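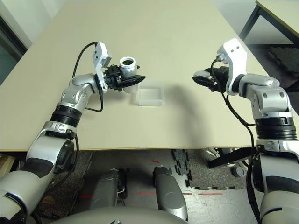
*White cup, beige tabletop.*

**Escobar tea room refit, progress to July**

We have spent 493 of the 1000 granted. Bovum says the new counter will lift takings. I doubt it: morning trade was flat before the work and is flat now, and the sign outside still gives the old hours.

Two of the three supplier quotes are in. Nistex wants payment up front, so I have held off.

Ondo's survey of customers drew nearly no replies, and I would not lean on it. Please keep the second payment back until the autumn figures are in.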